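Sorting and Packing Assistant (part-time) – Bulta Household Goods, Jondport

Bulta takes in mixed household returns and surplus stock and gets it ready to be sold again.
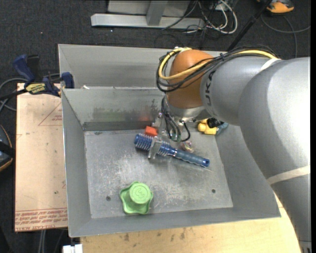 We are looking for a sorting and packing assistant to join the small goods section at our Jondport site. Small goods means anything that fits in a bin: hairbrushes, combs, toys, bath things, kitchen bits, desk items and a fair amount that does not belong to any group. The stock comes to us mixed and leaves in boxes of one kind.

The post is for 16 hours a week, worked as four mornings. The start time is 8.15. Mornings are agreed a month ahead and can be swapped with other people in the section if Ehab Badawi, the section lead, is told the day before.

What you will do

Take items out of the bins one at a time and check them for cracks, missing parts and dirt.
Put each item in the right group using the section list. The list has 115 groups and is kept at every bench. You are not expected to learn it by heart.
Wipe down anything that needs it. Brushes with hair in them go in the reject crate – we do not clean those.
Bag, label and box the sorted goods, up to 35 small items to a box.
Write the box number and group on the day sheet.
Sweep out the metal bins at the end of the morning and stack the empty ones by the door to the loading bay. The bins get scratched in normal use. Only report one if it has a sharp edge or a split seam.

What we need from you

You should be able to stand for most of a morning, with a break at 10.30, and lift a full box to waist height. You need to read labels in English and write clearly enough for someone else to follow. Good eyesight for small damage is useful, with glasses or without.

Experience in a shop, a stockroom or a charity sorting room would help, but we have taken on people with none. Your first two weeks are spent next to someone who knows the work, usually Nayeli Mendoza, and you will not be asked to keep up with the rest of the bench in that time.

Pay and conditions

Pay is monthly, at the site rate for packing staff. The rate is on the form you get when you ask for an application pack. Holiday is worked out in proportion to hours. Gloves and an apron are supplied. Please wear flat, closed shoes and tie back long hair. There is a kitchen with a fridge and a microwave, and lockers for bags and coats. Phones stay in the lockers during work.

The contract is for six months to begin with. Longer contracts depend on how much stock is coming in, and we will tell you where you stand by the end of the fifth month.

Getting here

We are in Unit 3 on the Mastenura estate, behind the Zapata tile warehouse. There is free parking at the side and a rack for bicycles. Please do not park in front of the tile warehouse, as their lorries need the space to turn.

How to apply

Ask for an application pack at the front office or by post, quoting reference 813. Completed forms should reach us by the end of November. Interviews will be held on site and last half an hour, including a short go at sorting a bin. The job starts in December.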